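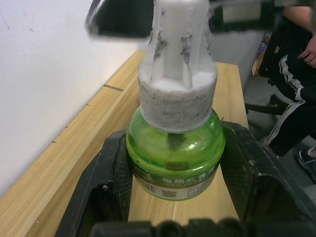
Glenys Cropper wrote after the last session that the notes treated vapour pressure as if it were a property of the container, and asked for the distinction to be made properly. She is right that Section 2 was loose on this point. The revised text follows, and replaces the version handed out at Felosthorpe.

Unit 3. Evaporation from wicks and free surfaces
Revised March 11, 2019

3.1 Terms

Vapour pressure is the pressure exerted by a vapour in equilibrium with its own liquid at a stated temperature. It depends on the liquid and the temperature. It does not depend on the volume of liquid, the width of the vessel or the area of the surface.

Evaporation rate is the mass lost per unit time. It depends on vapour pressure, but also on surface area, air movement, and the amount of vapour already present in the air above. Two vessels of the same liquid at the same temperature have the same vapour pressure and may have very different evaporation rates.

Most of the errors in the Drudden worksheets came from using one term where the other was meant.

3.2 Capillary rise

A liquid that wets a solid will climb a narrow gap in that solid until the weight of the raised column balances the pull of surface tension round its edge. For a round tube of radius r the height is

h = 2 γ cos θ / (ρ g r)

where γ is surface tension, θ the contact angle, ρ the density of the liquid and g the acceleration due to gravity. Halving the radius doubles the height.

A wick is not a single tube. Its pores vary in width and join one another at many points, so r has to be read as an effective radius found by measurement. Values worked out from fibre diameter alone are usually poor.

3.3 Supply and demand

In steady running, the liquid lost from the top of a wick is replaced from below at the same rate. Two limits apply.

Demand-limited: the wick can carry more than the surface gives off. The top stays saturated and the rate is set by temperature and air movement. Most household devices are designed to work here.

Supply-limited: the surface could give off more than the wick can carry. The upper part dries out and the rate falls. Raising the temperature further has little effect, apart from lowering the viscosity of the liquid still in the wick.

The change from one to the other may be gradual. As the reservoir empties, the liquid has further to climb, and a wick that was demand-limited when full can become supply-limited near the end. Residues left in the pores by less volatile components act in the same direction.

3.4 Worked example

A reservoir loses 32 mg of liquid per hour in steady running. The liquid has a density of 0.80 g per ml. Find the volume lost in 24 hours.

Mass lost = 32 × 24 = 768 mg = 0.768 g
Volume lost = 0.768 / 0.80 = 0.96 ml

Note that the vapour pressure was not needed. It would be needed to predict the rate, but the rate was given.

3.5 Practical work

Use the balance in the Kettle room – the other one drifts. Record the mass of the reservoir and wick together, never the reservoir alone, and note the air temperature at each reading. Plot mass against time and take the gradient over the straight part of the line only. The early readings will usually curve while the wick fills.

Enter results in Sindex under code 651. Use grams throughout and leave the units out of the number field.

3.6 Problems

1. A wick raises a certain liquid to 60 mm. Estimate the height if the effective pore radius is doubled and nothing else changes.

2. Explain why a draught increases the evaporation rate but leaves the vapour pressure unchanged at constant temperature.

3. A plot of mass against time is straight at first and then flattens while some liquid remains. Give two possible causes and describe a measurement that would separate them.

Written answers to go in the tray before Unit 4.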